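3.2 Layout of retention features in the sampled desktop units

The units were drawn from a batch of 290 office desktops withdrawn from service and held at the Plullbridge depot. From these, 24 towers were selected for full recording, on the condition that the case opened normally and that no internal part had been removed by a previous handler, with the exception of processor coolers, which had been taken out of part of the batch before storage. Each tower was laid on its side with the opening facing upwards, and the positions of all parts held by a latch, clip, lever or screw were noted before any of them was released. 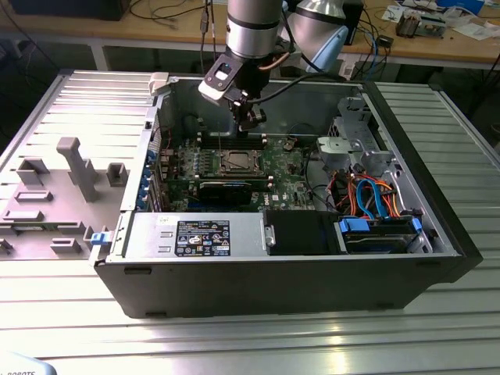 Figure 4. Open tower, side panel removed, with the power supply and drive cage in place.

Retention features were grouped by the action needed to free them: press, slide, lift or turn. Following the scheme used by Đức Lục in the earlier Olta survey, a feature was recorded as marked if its colour differed from that of the surrounding chassis. Blue plastic was the most frequent marking in the sample, and in the unit of Figure 4 it appears on the expansion-slot clips along the rear wall and again on the two clips at the ends of the hard drive cage. The power supply in the same unit is bare silver metal with a black regulatory label, and was therefore entered under its own heading. Features that shared the colour of the chassis were recorded as unmarked, even where an embossed arrow was present.

Cable routing was treated separately. A bundle was said to obstruct a part if it had to be moved before the part could be lifted clear along a straight path. Obstruction was judged by two readers working alone, and differences were settled by a third reading. In 70 per cent of the recorded towers at least one drive was obstructed by its own data or power lead – a higher share than that given by the Fujimoto procedure, which counts a lead only when it crosses the upper face of the drive. 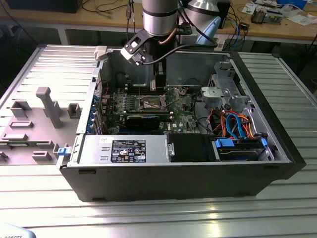
Memory modules were seldom obstructed, but access to them depended on the clearance between the slots and the nearest fixed part. Clearance was measured at both ends of the outermost slot and the smaller value retained. Where this fell below 30 mm, the module was placed in the restricted class, and the order of removal was adjusted so that the neighbouring part came out first. Graphics cards were assigned to the same class when the slot latch could not be reached from directly above.

The resulting order of removal was entered on a Parar sheet, one per tower, with parts listed from first to last and a separate column for marked and unmarked features. Sheets were completed in October. Two towers with damaged latches were kept in the layout counts but left out of the timing results in Section 4.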